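Home | Opinion | Work | Letters | Subscribe

The robot didn't take my job, it took my Monday
April
By a packer at Skomiretti

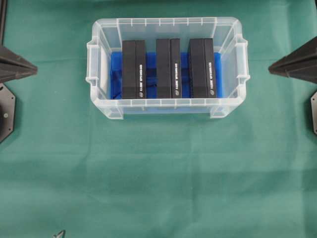 Give it a year and you'll be sweeping up around the thing, was my sister's view when I told her we were packing cases with robot arms now. She may be right! But I've been on the bench at our Posthorpe building for 11 years, and so far what's changed is weirder than that.

We use cookies to improve your visit. Accept | Manage settings

Packing used to be the talking job. Black cases into clear bins, three to a bin, blue lining underneath, and your hands did it while your mouth did something else entirely. I learned about two divorces and a kitchen remodel that way. On my best shift I packed 722 bins (yes, I wrote it on the wall) and I couldn't tell you a thing about one of them.

Now I watch. When the arms stop, I go fix whatever they stopped for, then I go back to watching, and it wears me out in a way lifting never did. You can't really gossip while you're waiting for a beep. The old bench crew from the Lindqvist line got spread across the floor, one person to a station, and lunch has gone quiet too — we don't have the first half of anybody's story anymore.

My wrists feel great, I'll say that. I sleep on my right side again, and I wouldn't go back to full-time packing for a raise.

But management talks about the 2,000 bins we're supposed to hit by summer and asks us what the arms need. Fine, ask! Then ask what we need. I'd start with putting two stations close enough together that a person can talk over the noise. The Ulter building has room for it, and so do we if somebody moves the shelving.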